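About Cuesta

Cuesta is a shared workshop for people who build robots in their spare time, and we're very glad you found your way to our page. Hongmei Qiu and Wenjie Lei started it in Hongmei's garage with one workbench, a secondhand drill press and a kettle, and we have been outgrowing our shelves ever since. We now rent 2,000 square feet behind the old Faleo bakery, and on a good evening every bench is taken and somebody is eating noodles next to the soldering station (please don't, but we understand).

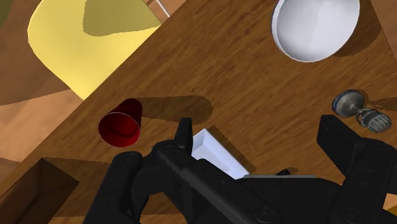
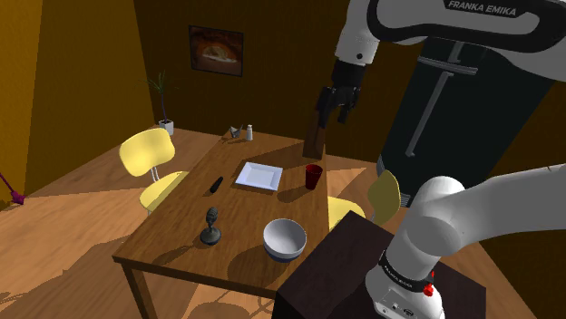
Our longest-running project is called Kundness, and it began with Wenjie wanting an arm at home that could clear up after dinner. That sounded like a winter's work, and it has now kept us busy for a good deal longer than that! We do most of our early testing in simulation, in a dining room with mustard walls and yellow chairs, where a mistake costs a restart and not a dinner plate. The tabletop is set with ordinary things like a red cup, a white bowl and a marker, and we chose them with some care, having argued over the list through most of one September. A cup standing up and a cup lying on its side are very different problems for a gripper, as any of our newer members will tell you after their first week, and a wooden block is a kind thing to start with — it has flat sides and it forgives you.

Once a routine behaves itself on the screen, it moves over to the bench, where we try it on the small arm we are building ourselves. We call that one Ziltis. It has been taken apart more often than anyone would like, and its wrist is on its fourth design, but it belongs to all of us and everyone has had a screwdriver in it at some point.

We have 114 members at the moment, and they include a piano tuner, two nurses, a retired bus mechanic and a fair number of parents who came along with a teenager and stayed after the teenager lost interest. You don't need to know how to write code or read a wiring diagram. Membership is 30 dollars a month, which covers bench time, hand tools and a shelf with your name on it. Hongmei teaches the beginners' evening and is very patient about it, and Wenjie looks after the simulation computers and is happy to talk about them for as long as you can stand there.

If you'd like to see the place, come by after six in the evening and ring the side bell. Ring it twice if the saw is running.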